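# Teaching by Hand: An Interview with Nadège Deschamps

*Hadville Institute Bulletin, research programs section*

The manipulation laboratory at Hadville occupies the ground floor of the former Besnard works, and it is there that Nadège Deschamps has directed the Teneo demonstration program for the past two years. The program studies how a person may best show a task to a robot arm, either by guiding the arm directly or by operating it from a separate station. The Bulletin met with her on Tuesday, April 28, 2026.

Ms. Deschamps began with the question of contact. In her view, the difficulty in teleoperation lies less in moving an arm from one place to another than in the final few millimetres, when a fingertip meets a surface.

"An operator at the controls doesn't feel the table," she said. "They see the finger arrive, and they must judge from sight how firmly it is pressing. We ask our operators to slow down well before contact, and we ask them to hold the position once they have it. A hurried demonstration teaches a hurried policy."

The laboratory accordingly devotes a good deal of its instruction to the angle of approach. A fingertip pad that meets a flat strip obliquely will bend, and operators learn to read that bend as a substitute for touch.

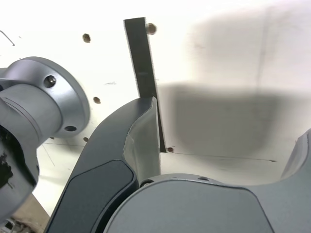 Grostance has taken a different position on the matter, arguing in its submission to the program that sight should not have to stand in for touch at all, and that force feedback at the operator's hand ought to be a condition of any serious demonstration work. Ms. Deschamps accepted part of the argument. Feedback improves the comfort of the operator, she said, and it may well shorten training. She was less persuaded that it improves the recorded demonstration to the same degree.

"We have good operators who work by eye alone," she said. "I would not wish to exclude them."

She was equally measured on the subject of hand guidance, in which the demonstrator takes hold of the arm and moves it through the task. The method is easily learned, and new staff generally prefer it. Its drawback is that the demonstrator's own hands and forearms enter the camera's view, and the resulting footage differs from what the robot will later see when working alone. The program therefore uses hand guidance for instruction and reserves remote operation for most recorded sessions.

Of the 446 demonstrations collected to date, 340 have been accepted for training. The remainder were set aside on review, most often on account of hesitation by the operator or an object left in a doubtful position.

"Rejection isn't a reprimand," Ms. Deschamps said. "We keep the recordings, and we go through them with the person who made them. Some of our best teaching material comes from that pile."

The tasks themselves are deliberately plain. A coloured cube, a marked square and a clear stretch of tabletop are sufficient for a first exercise, and the operator is expected to settle the gripper above the table before choosing a line toward the cube. Ms. Deschamps regards this pause as part of the demonstration. The cubes are set out afresh between attempts, at varying distances from the square, so that the operator cannot fall back on a memorized path.

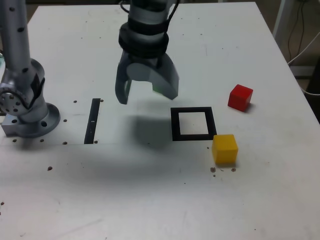 ## Training and Intake

The next intake of operators will begin in June, with 16 places available. Applicants do not require a background in engineering. Ms. Deschamps noted that experience in a skilled trade is given considerable weight, and that patience with repetition matters more to her than speed at the controls.

Each trainee will first guide an arm by hand under supervision before moving to the remote station. Recorded sessions will be reviewed jointly by the trainee and a senior operator, and the program's labelling guidelines will be provided at enrolment.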